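Hand-held grippers and a shorter walk: changes for bed staff at Guillot

By Bouchra Fawzy
April, 4:15 p.m.

Housekeeping staff at the Guillot residence in Tuvley have started handling part of the bed and laundry work with hand-held gripper tools, the first step in a plan that would put robot arms in the linen room by the end of the year.

The tools are held by a person and have two fingers that open and close. A camera on each one records what the hand is doing while bedding is straightened, picked up or folded. The recordings go to Clarari, the company that is preparing the software for the arms. Plalow, which runs the residence, signed the agreement with Clarari over the winter.

The residence has 102 rooms. Until this spring, each housekeeper stripped the beds on a floor, carried the linen down, sorted it, and came back up to make the beds with clean sets. Under the new schedule, carts move the linen between floors and the housekeepers stay where they are. The carts follow a fixed route and stop at the service doors. Staff load them and send them off with a button.

Nouhaila Chraibi, who supervises the day shift, said the carts have made more difference so far than anything else.

"People were walking the length of the building with their arms full," she said. "Now they load the cart and go on to the next room. The grippers are slower than your hands. You wouldn't use them to get through a shift."

For that reason the gripper work is kept to set periods. A housekeeper on recording duty is taken off the room list for 70 minutes and works on bedding only. The tasks are written on a card: smooth the sheet, take hold of a corner, fold back a cover, move a piece of clothing off the bed and put it down somewhere else. Each one is repeated in different places, with different sheets and in different light.

Plalow wanted the recordings made in rooms furnished the way people live in them. Many residents bring their own bedding, and a plain white hospital sheet would teach the system very little about what comes through the laundry. Printed sheets are a particular concern. A fold in a patterned fabric can be hard to pick out, and an arm that misses the fold will grip too much cloth or none.

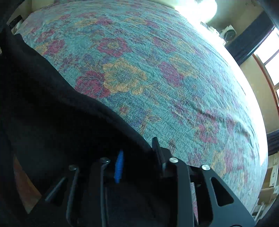

Clarari has received 3,701 recordings under the agreement so far. The company has told staff it will want more before the first arm is installed, with extra attention to dark clothing, thin blankets and beds next to windows.

Residents are asked before any recording is made in their rooms. The camera is mounted low on the tool and points at the fingers, but it does pick up part of the room, and family photos and mail are supposed to be put away first. A resident can say no on the day even after agreeing earlier. Chraibi said several have, and that the shift simply moves to another room.

The arms themselves will not go into bedrooms. According to the plan shown to employees, they will stand at the sorting tables on the lower level, where they will separate incoming linen and feed flat pieces to the folding machine. Bed making will stay with the housekeepers. So will anything that belongs to a resident and needs washing by hand.

The question most employees raised at the staff meeting was about jobs. The linen room has 3 full-time positions on the day side. Plalow said in a written answer that those employees will be moved to floor work or trained to run the equipment, at their present rate of pay. It did not say whether the positions would be filled again when someone leaves.

Chraibi said she had asked for that part in writing and was still waiting.

"I don't have a problem with the machines," she said. "Sorting is hard on the back and it's the job people want to get out of. But some of them like the linen room. It's quiet and they work together. On the floors you're by yourself most of the day."

There have been smaller adjustments too. Breaks used to be taken when the floor was done. Now they are tied to the cart schedule, and two housekeepers on the same floor rarely stop at the same time. After complaints, the midday cart run was pushed back so that staff could eat together again. The afternoon schedule has not changed.

Some employees have also asked for a lighter tool. Holding the gripper steady over a wide bed means leaning with one arm out, and the card of tasks has been rearranged so that the far side of the bed is never done twice in a row. Clarari has a different handle on order.

Recording duty is voluntary and comes with a small hourly supplement. Housekeepers sign up on a sheet by the supply closet. Plalow said the supplement will continue for as long as the recordings do, and that it expects to stop collecting them once the arms are running. The residence on the other side of Tuvley, also run by Plalow, will get the carts this summer. No recording is planned there.

A second staff meeting will be held when the installation date is known.

Comments (4)

linen_lady
I did 11 years in a hotel laundry and would have paid for one of those carts out of my own pocket. Wet towels weigh a ton.

R. from Tuvley
My aunt lives there. She was asked about the recording and said yes, then they came back another day and asked her again. Fine with me. I would like to know how long the company keeps the videos. The article doesn't say.

mopbucket
"Did not say whether the positions would be filled again." Well, there's your answer.

D.K.
Are the carts loud? Our place got some last year and they beep at every door, including at 6 in the morning.

Contact the newsroom | Copyright, all rights reserved | Back to top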